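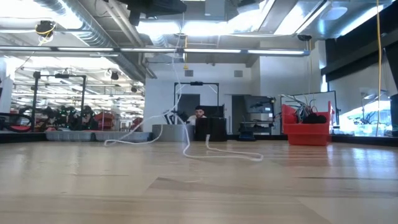 Trarneck Technical Services — Workshop and Stores Team
Staff forum > Housekeeping > Cable storage on the shared table

S.Gerlach (moderator)
Colleagues are reminded that the shared table is due to be cleared before the September stock check. The red bin on the right has become the place where every thin cable goes, whatever its colour or purpose, and the contents now stand above the rim. The long white cord hanging from the ceiling should also be dealt with. It currently loops across the wood in front of the grey containers and again to the right, and anybody putting work down in the middle of the table has to move it first.

I propose that cables be sorted by type, tied, and placed in the low grey bins at the back left. The red bin would then be kept for items awaiting a decision. Comments are invited before the arrangement is confirmed.
Sieglinde Gerlach

benchtwo
I support the clearing of the table. I do not support the use of the low grey bins. A cable put into a low bin with others will be tangled again within the month. The previous workshop at Indden used hooks on a rail, and a person could find a lead without emptying anything.

S.Kuhlmann
With respect to the previous post, the rail at Indden was fixed to a brick wall. Permission to drill here has to be requested from the building office at Bristton, and my last request took 16 weeks. I would prefer a method that may be started now.

I also ask that ties be of the reusable kind. Stores holds two packets of 24 from Mühlbauer, which have not been opened.
Sabine Kuhlmann

oldstock_r
May I ask which cables are to be kept? The inventory for the whole department stands at 1,205 lines, and a good many of those are leads for equipment that left the building years ago. Sorting them neatly is of limited use if half are then to be thrown away. I suggest that disposal comes first and storage afterwards.

S.Gerlach (moderator)
The point is accepted in part. Disposal requires a signature for each item on the inventory, and I do not wish the table to remain as it is while signatures are collected. Leads without a label may be set aside in the red bin for up to 6 weeks. After that they will be offered to other departments.

benchtwo
Then the red bin will be full again by the second week. It has a lower front and things slide out of it. If it must stay, could it be moved to a shelf?

S.Kuhlmann
I would leave it on the table. A bin on a shelf is forgotten, and this one is at least bright enough to be noticed.

On the white cord: it should be shortened or taken up at the ceiling end. Coiling the spare length on the table would only return us to the present position. Please do not cut it — a request for the work should be sent to the electrical section in the usual way.

oldstock_r
Agreed as to the cord. I remain of the view that storage before disposal is the wrong order, and I ask that this be recorded.

S.Gerlach (moderator)
It is recorded. The arrangement is confirmed as follows. Labelled cables are to be tied and placed in the low grey bins, one type to a bin as far as space allows. Unlabelled cables go in the red bin, which stays where it is. The taller grey box and the black box beside it are not part of this exercise and should be left closed to cables of any sort.

The question of hooks is deferred. benchtwo is invited to send me a drawing of the rail with measurements, and I will forward it to Bristton.

benchtwo
Drawing to follow. I would be grateful if the ties could be left out by 9.30 in the morning, as I have the table until noon.

S.Kuhlmann
Both packets will be on the table by then.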